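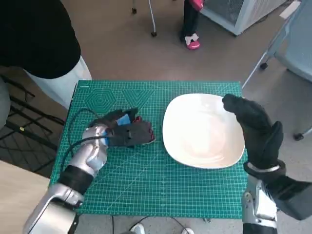
Category: Craft Room > Mats and Work Surfaces
3 comments | 2 shares

From: Leonilde Falcão
To: the Katberg craft list
Subject: Re: Plate on the cutting mat?

Dear Honeylyn, dear all,

Honeylyn Catacutan wrote:
> I have only one small table and my green mat covers it. Can I leave
> the mat there when I glue and paint, or must I take it off each
> time? And do you put a plate under the wet things? My husband says
> any old tray will do.

I leave mine on the table always. It is the self-healing kind, green with the white grid, and I bought it in March. Knife cuts close well on it, but glue does not forgive. Once I let a spot of it dry near the corner and now the blade jumps there every time.

So yes, I use a plate. Mine is white and square, with rounded corners and a low rim. I tried a paper plate before, but it bends when you lift it with one hand. The glossy surface is good because dry glue comes off with a fingernail after some minutes in water. I keep the plate on the right half of the mat and cut on the left half. If you are left-handed you will want to change this.

About gloves: I wear them for the varnish, and for the knife only on the hand which holds the ruler. Please do not leave a glove with wet fingers lying on the mat. Mine left a mark over two squares of the grid and I could not remove it with soap.

One thing I would like to ask the others. Parviz Mousavi wrote last year that a mat should never be near a radiator, and mine has begun to lift at one side - only a little, but the plate rocks when I put it there. Did somebody manage to make a mat flat again? I have put books on it for two nights without result. Judite Brandão told me to try warm water in the bath, but I am afraid to make it worse.

With kind regards,
Leonilde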